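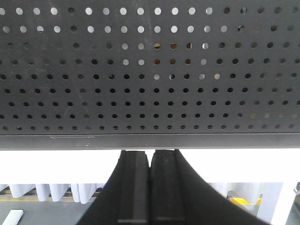
Perforated metal panel with a matte gray finish and a few scuffs.

Stinex adds a second crawler lift, and I got a ride in it

I drove out to Cemcombe on Wednesday to see what Varghese, the rental outfit by the rail yard, has been so excited about. They've signed for 2 more Stinex tracked lifts, which takes care of the waiting list that had been bugging their customers since February. If you tried to rent a narrow crawler lift anywhere near here this spring, you know exactly what I mean!

The new model is called the Madau. It's the smaller of the two crawlers Stinex builds now, and it's meant for backyards, church halls, atriums and all those spots where a truck-mounted lift is never going to fit. With the basket off it goes through a 940 mm gate. I watched the yard crew drive it through a mocked-up doorway with a thumb's width to spare on each side, and then they let me have a go (I was slower, and I'm not telling you how much slower).

What I liked most was the leveling. You push one button, the outriggers come down and the machine sorts itself out on a slope while you stand there holding the remote. The older Stinex crawler did this too, but it used to hunt back and forth before it settled. This one just gets on with it. The controls in the basket are bigger as well - good news if you wear thick gloves all winter like I do.

A couple of gripes. The charging socket is down low behind a flap, right where the mud goes, and the tool tray is still an optional extra. I asked about the tray and was told plenty of other people have asked too, so maybe that changes.

Stinex says it has 223 orders on the books for the Madau, most of them from tree crews and painting contractors, with the rest going to rental fleets like this one. The factory has put on an evening shift to keep up. Even so, if you order today you're looking at a wait until fall.

Varghese will have both machines ready to rent by the end of the month, with delivery included inside the Cemcombe city limits. Day and week rates are posted at the front counter, and they're running free familiarization sessions in the yard on Saturday mornings starting at 8. Bring your own harness - they've only got a few loaners.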